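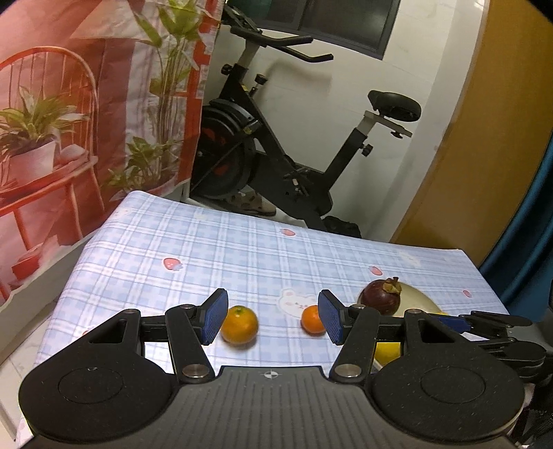 Csizmadia Hesen
Research Fellow, Domestic Practices Group, Vestard Institute

12/02/2019

3.2 Fruit on the table and fruit on the plate

Figure 1. Fruit set out on a checked tablecloth. A mangosteen rests on a pale plate; a yellow-orange citrus fruit lies directly on the cloth.

The second part of the study concerned the placing of whole fruit on the household table. The 40 households that kept a diary for the Zultik project were asked to record where each piece of fruit was put once it had been brought out of storage, and whether it was moved before being eaten. The diaries yielded 2146 entries, of which those made in May were treated separately, as many families were then eating outdoors.

Entries were sorted according to the surface named by the diarist: bare table, cloth, plate or bowl. Where more than one surface was in use at the same time, as in Figure 1, the entry was divided and each fruit was coded on its own. The arrangement shown is of the kind we term "mixed". The mangosteen has been given a plate, while the citrus fruit has been left on the light blue and white cloth.

Diarists gave differing accounts of this practice. In 20 households, citrus fruit was regarded as suitable for the cloth on the grounds that the peel would be thrown away in any case. Fruit with a dark rind was more often placed on crockery, and several diarists referred to the risk of staining. The mangosteen was mentioned by name in this connection, although only five households bought it during the period of the study. Its price may also have played a part, and the diaries do not allow the two reasons to be told apart.

The tablecloth itself received less comment than had been expected. Patterned cloths were described as everyday items and were left in place between meals, so that fruit could remain on them for much of the day. Plain cloths were usually removed after the meal, and any fruit was returned to a bowl at that point. Households without a cloth are considered in section 3.3, together with those in which fruit was kept in the kitchen and carried to the table one piece at a time.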